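Gotcombe Night Shelter: Progress Report to the Gistia Fund

Period covered: July to October

The Fustberg Road house has been open for the whole period. We provided 3644 bed nights against a target set in the grant agreement of 2000. The increase comes mostly from longer stays, as move-on flats in Gotcombe remain hard to find.

Spending is within budget except for laundry, where the old contract ended in August and the new one costs more. We would like to move part of the unspent training line to cover this — a request form is attached.
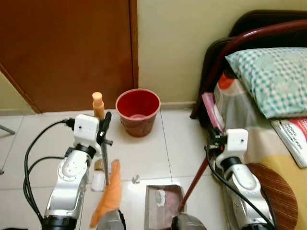

Staffing is now at 12, with four on nights. One post, the weekend cook, is still vacant and will be advertised again. All night staff have completed first aid training.

The boiler inspection was passed in September. The fire doors on the upper landing need new closers, and we have accepted a quote for the work.

Next period: fill the cook post, finish the landing doors, and agree referral terms with the county housing office. The draft terms will be sent to the fund before signing.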